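Course handout, week 5
Reading survey claims without getting fooled
October 22, 2025

Most of you will meet survey results in the form of one sentence with a percentage in it. The sentence is usually short, usually confident, and usually missing the parts you would need to judge it. These notes go with today's lecture and cover sample size, who was asked, and what they were asked. Weighting comes in November.

Start with the Muson report from the reading packet. It says that 2,078 people took part in a study of household food habits. Students tend to relax when they see a number that size. I would ask you not to. A large sample shrinks one kind of error, the kind that comes from the luck of the draw, and does nothing about the rest. If the 2,078 were all people who had signed up on the company's own website, then you have a very steady estimate of what people who sign up on that website say.

The usual rule of thumb, for a simple random sample and a result near one half:
n = 100, margin of error 9.8 points
n = 300, margin of error 5.7 points
n = 1,000, margin of error 3.1 points

Look at how slowly it improves. Going from 300 to 1,000 more than triples the work and takes off less than three points. Also look at the words "simple random sample." Hardly any survey you read about this term will be one, and the margin will be printed anyway.

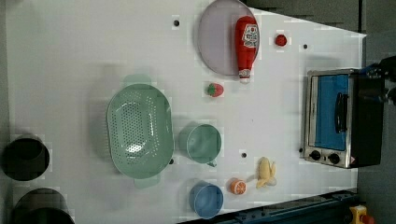
Question wording does more damage than sample size in most of the cases I have read. Suppose you want to know how many people keep tomatoes in the kitchen. Does a bottle of ketchup count? A tomato and a red ketchup bottle with a tomato on its label can sit on the same table, and two sensible people will give you two different answers about what is there. Add a strawberry and ask for "fruit" and you have a third argument. Whoever wrote the question made that choice for you, and the published chart will not tell you which way they went. The Flerar questionnaire asks about "fresh or prepared produce" in item 4 and just "produce" in item 9, then compares the two as if they were the same thing. I don't believe the difference they found. I don't believe there is no difference either. The data can't say.

Some wording problems to check for:
Two questions in one ("Do you find the store clean and friendly?")
A time period nobody can remember ("in the past year, how often...")
An answer list with no place for "I don't know"
A word that the writer uses one way and the public uses another

The last one is the hardest to spot, as you probably use the word the writer's way too. Read the item out loud to someone outside the class.

Now brand recognition. Ododo claims that most shoppers "know" its name. Turn to the appendix and you find that people were shown the name and asked if they had heard of it. That is prompted recall, and it runs high for nearly everything. Put a made-up name on the list and a certain share of people will say yes to that as well – a careful survey includes one for this reason, and Ododo's did not.

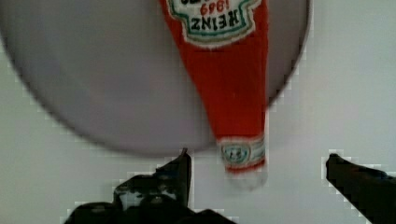 Unprompted recall is a tougher test. You ask people to name the brands they can think of and write down what they say. The scores drop, often by a lot, and so companies with something to sell tend to put the prompted figure on page one. Both are real measurements. They answer different questions, and a report that moves from one to the other between chapters should lose your trust.

The Leite panel is a better example, though I have doubts about it too. It publishes the full questionnaire and says how people were recruited. It does not say how many refused. Without that, we are guessing at whether the people who answered are like the people who hung up.

For next class: pick one claim from the packet and find the sample, the exact question, and who paid. If you can't find one of these, say so in writing and say where you looked. One page, typed. Please don't write that the survey is "biased" and stop – tell me in which direction, and why you think so.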